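Quick one before work. Divau's January patch notes are out and they're killing the open server browser. Matchmaking only. I think it's a bad call and I'm going to say so while I've got coffee.

## What we lose

I have 2,580 hours in this game. Most of them on one server, the Lalton nightly, 45 slots, same map rotation forever. Not a fancy place. Bad ping if you're out west. But you knew who was going to camp the rail bridge and you knew who'd yell about it.

Matchmaking gives me strangers. Good strangers sometimes! Then they're gone after one round and so is any reason to play nice.

## "But the queues"

Yeah, the queues. Kodine says a full lobby should take under 100 seconds. Fine. I just never minded waiting. Waiting was when people talked, half of what I know about the Pickering map I learned in a warmup that went on too long.

And new players do get stomped in the browser, I'll give them that. So put a beginner tab on it. Label the servers. Teh list already sorts by ping, it can sort by skill. 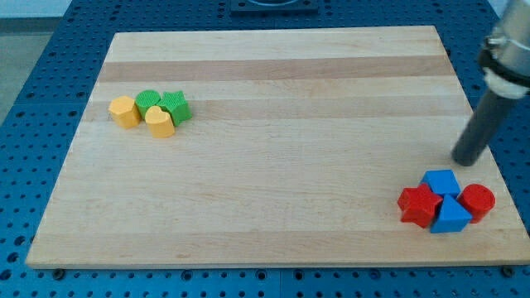
## What I'd take instead

Keep both. Matchmaking on the big button, browser tucked in a menu where us old folks can find it. The petition thread had 197 replies last night and most of them are asking for exactly that, politley even.

If it goes anyway I'll probably still log in. Less, though. Weekends maybe.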